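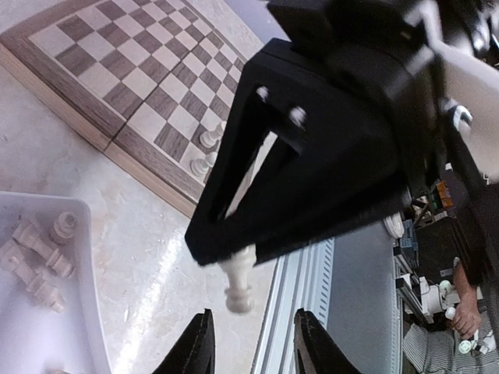
List: Wood Sets and Boards
Subject: Re: Folding board, seam across the middle, and what to put on the pieces
Date: Monday, September 13, 2021

On the folding board question, my answers are in line below. I have trimmed the parts of your message that were settled in February.

> I have the Rusier folding board open on the table now and the
> seam is visible across the squares. It catches a fingernail at
> one end and not at the other. Is this a hinge problem or has
> one half moved?

Check the table first. Many glossy tabletops are flatter than they look, and some are not. Turn the board a quarter turn and run the fingernail along the seam again. If the step stays at the same end of the seam, it belongs to the board. If it moves, it belongs to the table, and there is nothing to fix.

Assuming it belongs to the board, the usual cause is one hinge leaf standing proud of its recess. Close the board and sight along the joint. A gap at one end with contact at the other points to the hinge. An even gap with a step points to one half having cupped. I have seen both on Rusier boards and the first is far more common.

For a proud hinge: remove the screws on one leaf only, clean the recess with a sharp chisel, and try the leaf dry before putting the screws back. Take off less than you think is needed. A leaf set too deep will bind the two halves before they are fully closed, and the only repair for that is a paper shim, which works but is ugly.

> The playing surface is maple and walnut, and there is a dark
> strip and then a pale outer rim. The rim looks as if it never
> got any finish. Should I match it to the rest?

I would seal it but leave the color alone. The rim takes all the handling, and bare pale wood gets gray along the grip points within a year or so. One thin coat of clear shellac is enough. Mask the dark strip. If shellac gets onto it, the edge of the coat will show at a low angle, and removing it usually takes some of the existing finish too.

Do not stain the rim. The contrast with the dark border is part of the pattern, and stain on end grain at the corners goes nearly black.

> Second subject. I am replacing the white pieces
> with natural wood ones from Vestska. They came raw. Can I play
> with them as they are, next to the white pawns?

You can play with them. Two points.

First, the turned rings. On raw wood the grooves under the head and above the base hold dirt, and they are the hardest places to clean later. Seal before use. I dip mine in thinned shellac - held by the base, out and straight onto a rack - and then do the bases afterward with a brush. Brushing the whole piece leaves a bead in every groove.

Second, sanding. The Vestska blanks are usually smooth enough from the lathe, but the first wet coat raises the grain. Let it dry, rub back with 600 paper folded to an edge so that it reaches into the rings, and apply the second coat. Anything coarser rounds off the collars. Four thin coats are better than two heavy ones.

As for mixing them with the white pawns, the color is no obstacle in casual play, but compare the base diameters. A raw wood pawn and a white pawn of the same height can differ by 4 mm at the base, and on a small square that is noticeable. If they are mixed on one side, I would keep all the pawns from one set and take the larger pieces from the other.

> Is the tray itself any use for storage or should I get a box?

A plastic tray with a rim is good for working and poor for storage. Pieces laid on their sides roll against each other whenever it is picked up, and shellac that has been on for less than a week will mark. Stand them up or put felt under them. For long storage the Frota box has divided slots, though the king slot is tight for anything with a wide, flared base. Measure before ordering. The Postar box is larger and has no dividers at all.

> And do I weight them before or after the finish?

Before. Drill the base, fit the weight, close the hole, sand the base flat, then start the coats. If the order is reversed, the drill will chip the finished edge of the base, and clamping marks are hard to hide on pale wood. Put the felt on last, once the finish has cured for 8 days.

One request. When you have the hinge leaf off, please measure the depth of the recess at both ends and post the two figures. I have the same measurement from two other boards and would like a third before I say anything to the maker about it.

The earlier discussion of weights is in the archive as message 921. The drill sizes given there are for larger pieces, so go down one size for pawns.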